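Planning a second bench: questions on cost and lead time

Onditz runs a two-arm sorting bench at its Rallstead site and is budgeting for another. We spoke with the firm's equipment planner about what goes on the purchase order, what gets left off it, and how the present bench shaped the request. The work there at the moment is sorting markers by color into open bins and baskets.
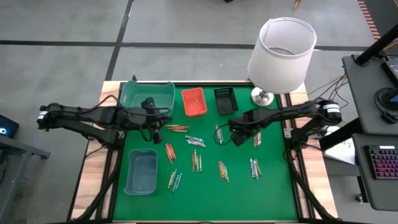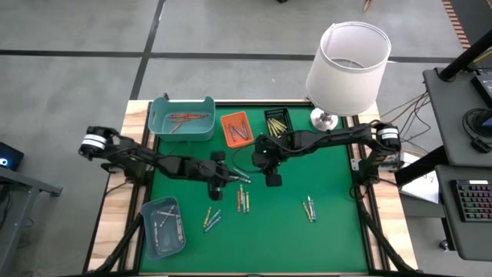
What the quote covers

The planner starts with the split between arms and everything else. "People ask for the price of an arm. We buy a bench. The arms are two lines on a sheet with a lot of other lines." The sheet for the new bench lists the arms, grippers, side rails, mounts, work surface, power supplies, cabling and a spare set of finger pads.

Two quotes are in hand, one from Buno and one from Lūse. The Buno quote bundles mounting and first setup. Lūse prices them separately and charges for travel. "On paper Lūse is cheaper. Once you add setup and a return visit, the gap is 739 dollars, and it goes the other way."

Containers came out of a different budget. The bench uses four, in different sizes, and the planner wants to keep that mix on the new one. "A tall rim and a low rim are different problems for the gripper. If I order four of the same bin, I learn less for the same money."

Floor space and cabling

The footprint given by a supplier is usually that of the table. Onditz plans from the reach of the arms instead, with the outer joints past the table edge, and then adds room for the operator's desk. "Draw the elbows first. We drew the table first last time and had to move a desk."

Cable length is now a line of its own. The planner asks for the run from each mount to the supply to be measured along the floor - never straight across - and for slack to be stated in the quote. Neither supplier did this without being asked.

Spares and service

Finger pads are treated as consumables and charged to the operating budget. Grippers are treated as equipment. The planner would like one complete spare gripper on the shelf, shared between both benches, and has asked for it in the same order to save on shipping.

Service terms are still open. Buno offers a yearly visit. Lūse offers remote support with parts billed as used. "I can budget for a visit. Parts as used is a number I have to make up, and then defend in December."

Timing

The order has to be placed before the budget closes in December. Delivery is expected in the following quarter, with the current bench kept running on marker sorting during installation. The planner has asked both suppliers to confirm in writing that the new rails will accept the existing mounts. Lūse has replied. The answer from Buno is pending.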